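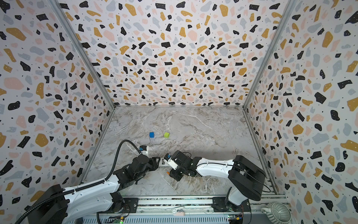

水磨石花色的三面墙，配浅灰大理石纹的底面，中间放着一蓝一绿两个小方块。

2018年10月28日，Cesell 开放日。

先说结论，我去之前只打算逛一个上午，结果待到人家关灯才走，回来的时候包里塞满了小样，肩膀到现在还酸。

Cesell 是做墙纸和饰面纸的，厂子在城外，从 Robles 那一站下车以后还要走一段上坡路。我提前在网上登记了名字，门口领一张贴纸贴在胸口就能进。我这张贴纸后来掉了，在印刷车间的地上找到的，粘了一层纸屑，又贴回去了。

为什么要跑这么远看墙纸呢？因为我家走廊。老读者大概记得，五月的时候我把走廊的旧墙纸撕了，撕到一半发现底下还有一层，再底下又有一层，于是走廊就那么花里胡哨地晾着，晾到现在。家里人已经习惯了，我每次端着汤从那儿过还是会看一眼，心里烦。所以我是带着任务去的：选定一个花色，回来动手，年底之前完工（这句话先写在这儿，你们帮我记着）。

上面那个小空间我看了很久。三面墙全贴的是水磨石花，白底，上面散着黑的、芥末黄的、浅粉的、浅灰蓝的碎片，碎片形状都不规则，中间还夹着特别小的黑点。我以前对水磨石花色是有偏见的，小时候学校楼梯就是水磨石，冬天坐上去冰屁股，谁会想把那个东西贴到墙上啊！但是这种白底的看着很轻，颜色又多，碎片之间留的空也够，眼睛不会累。芥末黄尤其好，我站在那儿就想，要是没有这个黄，整面墙会冷很多。

底面是浅灰色的大理石纹，带白色和一点偏褐色的纹路。照理说，墙上已经那么碎了，下面再来一个有纹路的，应该会打架。我回家对着照片琢磨了半天，觉得它们能待在一块儿，是因为底面的纹是拉开的、软的，墙上的是一片一片有边的，一个像水，一个像碎糖。（我知道这个比喻不太高级，可我想不出更好的了。）那两个小方块也挺有意思，一个蓝，一个青柠绿，都是很实的颜色，放在浅灰上一眼就跳出来。我马上想到走廊里那张小凳子，要是漆成那种绿……先不说了，一说又要多一个工程。

还有一个细节我是放大了才注意到的，靠近画面下边有一小块浅粉色的东西，旁边有个白色的标签。那个粉和墙上的浅粉碎片很接近，我喜欢这种远远呼应一下的感觉，虽然很可能只是碰巧。

好，说车间。

带我们这一组的人叫 Fulgencio Beltrán，在厂里管配色，说话很快，手更快，一边讲一边从口袋里往外掏小样，像变魔术似的。我们这组正好30个人，走廊又窄，后面的人老听不见，他就倒着走，扯着嗓子讲，有一次后背撞到了推车上，自己先笑了。

第一站是调色间。我本来以为会有很浓的味道，进去以后发现还好，比我家刷漆那次好闻多了。墙上一排架子，放着贴了编号的罐子，台子上摊着刮好的色卡。Fulgencio 讲，水磨石这类花最麻烦的就是底色，大家都管它叫白，可是白里稍微多一点黄，上面的粉就脏；稍微多一点蓝，上面的黑就显得特别硬。他给我们看了两张并排的白，让我们猜哪张是正式用的。我猜错了。跟我一起猜错的还有一位大姐，她不服气，拿到窗边又看了一遍，说在窗边她选的那张就是更好看。Fulgencio 说对，所以你们回家一定要在自己家的窗边看。大姐这才满意了。

这个我要给大家划一下重点：小样拿回家，白天看一次，晚上开灯再看一次，贴在墙上竖着看，别放在桌上平着看。我以前全是放桌上看的，难怪买回来总觉得不是那个颜色。

第二站是排花。这里我最爱听，因为终于有人给我讲明白了碎片是怎么摆的。我一直以为就是随便撒，撒得越乱越自然。Fulgencio 说最早他们也真的撒过，把剪好的彩纸片往桌上一扬，拍下来照着画，结果贴到整面墙上，远看会冒出一条一条的斜线，像下雨。后来就只能一片一片挪，黄的不能连着黄的，大黑片不能跑到接缝上，挪完了退到房间另一头去看，看完了再回来挪。他们有一套花色叫 Tunimano，光是挪位置就改了11版，他说最后一版和第一版放在一起，外人根本看不出差别，但是他能看出来，而且会睡不着。

我非常理解这种人。我自己给调料瓶换过位置，换完了也睡不着。

中间有个小朋友举手问，小黑点是不是画的时候笔漏墨了。全场大笑，Fulgencio 倒是很认真地回答，说小黑点是最后加上去的，拿掉的话，大碎片看着会像浮在纸上，加了点子就落下去了。我当时听得半懂不懂，晚上拿手指头挡住小样上的点子试了试，挡不干净，但是好像有那么一点意思。各位有小样的可以试试。

第三站是印刷车间，机器响，讲解基本听不见，大家就是看。纸一路走过去，颜色一层一层加上来，先是浅的，再是深的，黑色最后。我盯着一块粉色的碎片想看它从头到尾，盯了没多久就跟丢了，换一块，又跟丢了。旁边一位老先生也在干同样的事，我们对视了一下，谁也没说话。收卷的地方有位师傅用指甲沿着边轻轻刮，隔一会儿刮一次，动作很小，我看得入迷，后来问了才知道是在试边上的墨牢不牢。

中午在食堂吃的，访客和员工一起排队，豆子炖菜加面包，味道不错，就是盐重。食堂的墙贴的是很老的一款小碎花，边角已经起翘了，我心想卖墙纸的自己家墙纸也翘边，一下子平衡了很多。问了打饭的阿姨，她说这面墙挨着洗碗间，水汽大，换了几次都这样，后来大家就不管了。

下午是动手环节，也是我报名的主要目的！一块立着的板，每个人发一卷纸、一把刮板、一把刷子，胶是现场调好的，桶上写着 Zestach。教我们的是一位话很少的师傅，全程就那么几句：胶刷匀，等一等，从上往下，别急。我的问题就出在别急。第一幅贴得挺漂亮，我得意了，第二幅胶还没等够就往上拍，接缝那里对花对得好好的，一刮，纸跑了，一片芥末黄正好裂成两半，中间错开了一截，像打了个嗝。

师傅走过来看了一眼，把纸整幅揭下来，重新刷胶，折起来，放在旁边，然后就站着等。我也站着等。大约6分钟，他也不说话，我也不好意思说话。等够了再贴，服服帖帖的，接缝我找了半天。

关于对花，我记了几笔，字很丑，整理一下给要自己动手的朋友：

水磨石花看着乱，还是有循环的，买之前看清卷上标的花距，不然裁出来对不上，每一幅都要浪费一截。

从最显眼的那面墙开始，最后收在门后面。我家走廊的话就是从鞋柜对面开始，收在储物间门边上。

墙角不要整幅硬包过去，在转角处裁开，稍微搭一点边，再压。那个三面墙的小空间我后来又看了看照片，两侧的墙是往里斜着收的，墙和后墙相接的地方有灰色的铝型材立着，转角就很利落。我回家量了一下，我那个走廊的转角根本不直，上宽下窄，我决定也找一根细细的铝条盖上，既挡缝又好看，省得我跟那条歪线较劲。

刮板从中间往两边推，看到小泡别马上拿针扎，先放一夜。

浅底色的纸，手一定要干净。我贴的那幅底下留了一个完整的拇指印，非常清楚，可以拿去办证件。

动手环节结束以后有个小卖部，卖处理的零卷，按筐摆，随便翻。我翻到一卷深绿底的水磨石，漂亮得不得了，拿在手里转了三圈，想到我家走廊没有窗，又放回去了。走了几步又回去拿。又放回去了。最后是那位在窗边看白色的大姐买走的，她说要贴在厨房柜子里面，开柜门的时候自己高兴。这个主意真好，我怎么没想到！

我自己买了2卷白底的，花色跟上面照片里的很像，也有黄有粉有灰蓝，但我不敢说是同一款，标签上的字印得太淡了，我拍下来发给朋友，她也认不出来。走廊肯定不够用，我打算先贴鞋柜对面那一面，其他的墙刷成浅灰。这样也省钱，万一贴坏了心疼的面积还小一点。

再讲讲不太满意的地方，免得大家说我收了人家的小样就光说好话。

指路牌太少，我从调色间出来去厕所，绕到了仓库，又从仓库绕到了装卸口，一位开叉车的小伙子把我领回去的。印刷车间应该发个耳塞，有个小婴儿一进门就哭了，妈妈只好抱着在外面等，后半段都没看成。还有纸质的手册印得很美，字却特别小，浅灰的字印在白纸上，我妈要是来了一个字都看不见。我把这些写在了意见卡上，写得满满的，背面也写了。

另外就是带孩子的朋友，车间里推婴儿车不太方便，有门槛，最好用背带。下坡回车站的路没有路灯，我出来的时候天已经暗了，靠手机照着走的，鞋里进了小石子。

回到家我干的第一件事是把小样全部贴到走廊墙上，用的是厨房那卷快用完的胶带。白的贴一排，灰的贴一排，水磨石的贴在最中间，然后搬了个凳子坐在对面看。家里人从我面前走过去，说，又来了一层啊。

第二天早上起来再看，有一张我前一晚最喜欢的忽然显得发绿，揭了。还有一张浅灰的大理石纹，我本来想用来包鞋柜的台面，跟水磨石放在一起比了比，纹路太密，和墙上的碎片挤在一块儿，看着有点闹，也揭了。还是得找纹路疏一点、颜色再浅一点的，像照片里那样。有谁知道哪里能买到小尺寸的，留言告诉我，我只要够包一个鞋柜的就行。

有读者私信问这种花色会不会很快过时。我拿这个问题问过 Fulgencio，他从口袋里又掏出一张旧小样，边都毛了，说这是他刚进厂时候的，当年卖不掉，现在天天有人来问。然后他把小样塞回口袋，去招呼下一组了。我反正是要贴的，过时了就等它再回来，走廊里的旧墙纸不也等了那么多年嘛，虽然被我撕了。

下一篇写撕底下那层旧纸的过程，我买了喷壶和铲子，铲子的柄有点松，先修铲子。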